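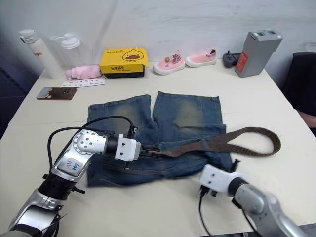
Trillville Clothing Reuse: progress report on the sorting and repair line
Prepared for Aldana Paredes, Predier Fund
1/24/25

You asked for a plain account of where the grant has got us since October, so I'll start with the part I'm least happy about. The repair line is running and garments are leaving it in better shape than they came in. Whether it's running well enough to justify a second year at the same level is a question I can't answer yes to yet, and I would be wary of anyone here who does.

Throughput

We finished 478 garments in the period. Siiri Lindqvist's summary calls this "strong." It's a real number, I checked it against the rack tags, but it mixes T-shirts that needed nothing but folding with coats that took most of an afternoon. Of the 478, 82 were denim, and denim is where the application said the money would make the biggest difference. I would have expected a larger share by now. Part of the shortfall is intake: the Prurkby collection sends us mostly knits and children's things. The rest is us.

Denim, and the belt problem

Denim shorts and jeans are slow for dull reasons. They get laid flat on the table, legs away from the sorter, and checked for wear at the thighs, the crotch seam and the hems. Fading by itself isn't a fault. A yellowish or tan patch on the leg may be how the pair was made, or it may be a stain, and on medium and dark blue cloth the two are easy to confuse. Cremilda Sampaio wrote a one-page guide on telling them apart. I've watched two people use the same guide on the same pair and reach different answers. It needs another draft, with swatches.

Then there are belts. A good many shorts arrive with a belt still threaded, usually a woven one, half in and half out of the loops. The original plan treated belts as "accessories, to be separated at intake." That isn't happening. Intake sorts by the bag and doesn't look inside waistbands, so the belts reach the table, where they have to be drawn out through the loops one at a time. Woven belts snag on a torn loop and will finish tearing it if pulled hard. We have started recording loop damage on the tag before a belt comes out, which at least tells us who did it.

Somkiat Somboon believes moving belt removal back to intake would free up enough table time to raise the denim count noticeably. He may be right. He has believed the same about three earlier changes, two of which made no difference I could find. I've agreed to a trial, with the times written down by someone other than Somkiat.

What happens to the belts afterward is its own small embarrassment. They go into a bin under the shelving. We have no outlet for them and no price for them, and the application promised both.

The room

The cream tables are the right height and wipe clean. The seam in the top catches thin cloth and drawstrings, and denim passes over it without trouble, so the denim goes there and the knits don't. The wall behind is scuffed and could stand a coat of paint, which I mention only because repainting appears in the budget as "completed or in progress." It's neither. Please move that line to the next period or let us spend it on lighting, which would help with the stain question far more.

Software

The Shirazi tagging system does what it's supposed to on a good day. It will not let a garment carry two condition codes, so a pair of shorts that is both faded and torn has to be entered as one or the other. People choose differently. Any chart you receive from us about the causes of rejection should be read with that in mind, including the one attached to this report.

Spending

We're inside budget. I'd like to claim this as good management, but most of the saving is a sewing post that stood empty until Ognjen Kelmendi took it on. With the post filled, the monthly figure will go up, and the next report will look less thrifty.

Before the next report

A second draft of the denim guide. The belt trial, with times. A decision from you on the paint money. Separate counts for repaired garments and garments that were only folded, which we ought to have been keeping from the start.

I'm not asking for the renewal decision to be brought forward. I'd prefer you waited for the separate counts.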